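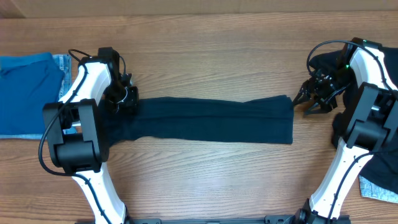 Why would anyone teach a robot to fold by showing it bad folding? A reader in Ellavik put that to us after our August item on the Feratow project, and it deserves a proper reply, because the messy folds are the best part!

The usual way to train a two-armed setup is to have a person steer both arms through a clean fold, again and again, and let the model copy what it saw. That works nicely right up to the moment a sleeve lands in the wrong spot. The model has only ever watched things go well, so it has no idea what to do next, and it often carries on folding thin air.

The Birkett group tried something simple. In every fourth demonstration the person steering spoils the fold on purpose (drops a corner, drags one end into a bunch, lets the top layer slide) and then fixes it with the grippers. Only the fixing part goes into the training set. The mistake itself is trimmed out, so the arms never learn to make it.

The numbers made us sit up. Each version of the model got the same 21 garments, a mix of dark knits, bright tops and denim. Trained on clean folds alone, it finished 14 of them. With the recoveries mixed in, and the same total hours of steering, it finished 20. The one it still couldn't manage was a pair of stiff jeans, and having watched the video we can report that it tried very hard.

Dark fabric is where we expected trouble, since a navy layer on top of another navy layer gives a camera very little to go on. Plosska, the team's name for the new model, handled those better than the old one did. The group thinks the recoveries help there too: a person fixing a rumpled edge tends to press and tug along the crease, and the model seems to have picked up that habit when it can't tell the layers apart. They haven't tested that idea on its own yet, so take it as a good guess for now.

Speed is still slow. A long garment takes Plosska 4 minutes from first grasp to stack, and a good part of that goes on regrasping. Next up are fitted sheets, and we can't wait to see how that goes.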